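Blog > Moving House > Wernamville

Print | E-mail

February 6, 2019

We have been in Wernamville for two months now, and I'm ready to talk about the water.

When we toured the house, the agent praised the light, the school bus stop and a closet. The water didn't come up. Back in Dredby it came out of the tap and we drank it, and that was the whole relationship. In Wernamville it comes out of the tap with luggage. The kettle grew a crust in a week. The shower door looks like it has been breathed on by a horse.

I called the utility and a patient woman told me our hardness was "on the high side for the county," in the tone of someone describing a nephew. Then I did what any adult does and read forums until one in the morning. Everybody there has a softener, and everybody thinks everybody else's softener is a scam.

Towels are where I draw the line. I can put up with a spotty glass, but I used to own soft towels, and now I own something closer to toast. Vinegar in the rinse helped a little and made the hallway smell like a deli.

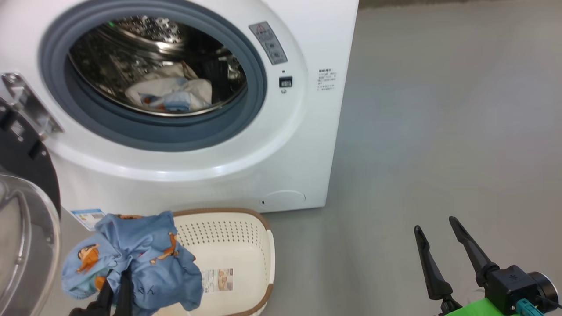

Do you need a softener for the whole house? Only if the scale bothers you everywhere; if it's mostly the drinking water, a small filter under the kitchen sink will cost you a lot less.

It bothers me everywhere, so I got quotes. The Draltik dealer wanted around 4,000 dollars installed, and left a folder so glossy I felt I should tip it. The other outfit, Cisternas, came in well under that, but their man spent most of the visit admiring our crawl space, and I haven't decided how I feel about that.

For now I have spent 472 dollars on a used unit from a couple moving to the coast. It's sitting in the garage under a sheet. The plumber can come in April.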